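Demonstration gathering (robot learning)

From the Udik open handbook, the encyclopedia anyone in the trade can add to. Entry last revised 23/03/2026.

Demonstration gathering is the business of collecting examples for a robot to learn from. A person guides the robot through a job, the robot's movements are stored along with whatever its cameras saw, and the whole lot goes off to train a program that will (with luck!) do the same job by itself. You'll also see it called demo collection, teaching data or, in older Hiltex papers, "show sets". I've been doing it for a good while now and I was asked to write this entry in my own words, so that's what you're getting.

What counts as one example

One example is usually called an episode. It starts when the arm leaves its resting position and stops when the job is done, or when the person guiding it gives up. For picking parts out of a bin, an episode might be as short as one reach, one grasp and one lift. For something fiddly like threading a cable it can go on for minutes, and then people argue over whether it ought to be chopped up. I'm a chopper, myself. Short episodes are easier to check and you lose less when one goes wrong.

Each episode normally holds the joint positions of the arm, whether the gripper was told to open or close, the camera pictures and a line of plain text saying what the job was. Some groups store force readings as well. They take up very little room compared with the pictures, so I'd say keep them even if you have no plans for them yet.

Ways of guiding the arm

There are 2 main families. In the first you move the arm itself, with your hands on it, and it goes limp enough to let you. Lovely for small arms and rather tiring on big ones, and your own sleeves end up in a lot of the pictures. In the second you stay out of the way and steer from a distance, using a joystick, a hand-held tracker or a smaller copy of the arm that the big one follows. This is teleoperation, and it's what most people use now for industrial arms.

Steering from a distance does take some getting used to. You can't feel the part through your fingers, so you come to lean on the camera view far more than you'd expect, and depth is the thing that catches everybody out. New operators tend to hover above the part for ages and then come down in one nervous plunge. The program will happily learn the hovering too, which is why first-day episodes are often thrown away.
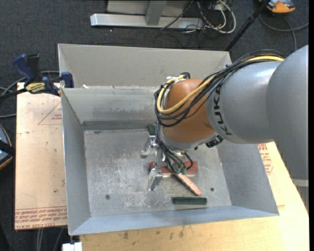
Bin work has its own set of habits. Metal parts shine, and a shine moves when the arm moves, so a part that was plain to see from one side can vanish from the other. Parts lie against walls and in corners where the fingers don't fit. The usual advice is to begin with a few well-spaced parts and make the bin messier as the set grows, though I've known groups go the other way round and come out fine.

Fixing the bin down is worth the bother. If it creeps across the table over a long session, the later episodes no longer match the earlier ones and you may not spot it until somebody lays the pictures side by side. A bar clamp will do. If you want the bin in different places (and sooner or later you do), shift it on purpose between batches and write down that you did.

How many examples are needed

I wish there were a proper answer. It depends on the job, the program, how tidy the episodes are and how different you've made them from one another. The Minja set, which I worked on, had 1,597 episodes at its largest. We kept 602 after checking, then trained on a slimmer version of 394, and the slimmer one picked better on our bench. I wouldn't make a rule of that! Ours was a set with a lot of near-copies in it, all the same part in nearly the same spot, and cutting those out did most of the good.

Variety is the word you'll hear over and over. Turn the parts, swap them, change the lights, let someone else have a go at the controls. Two operators will reach for the same part quite differently, and opinions are split on whether that helps or muddles things. I think it helps as long as both of them are steady.

Failed attempts

Should you keep the misses? Older practice was to delete them. Newer practice is to keep them with a clear mark, as a dropped part followed by a calm second try can teach a program how to recover. What you mustn't do is leave them in unmarked. The Sindance workshop notes from September suggest three marks: clean, recovered and failed. I've borrowed those ever since, mostly because they're short enough to type with one hand.

Checking and storage

Checking means watching the episodes back, usually sped up. Look for cameras that were knocked, missing stretches of recording, and clocks that don't agree, so that the gripper closes in the data before it closes in the picture. That last one is a pest and has spoiled more of my afternoons than any broken cable.

Keep the raw recordings even after you've made the cleaned-up set. Keep the camera settings with them, plus a note of which gripper fingers were fitted, and put the notes in the same folder as the episodes.

See also: Bin picking; Camera calibration; Episode marking; Gripper fingers; Teleoperation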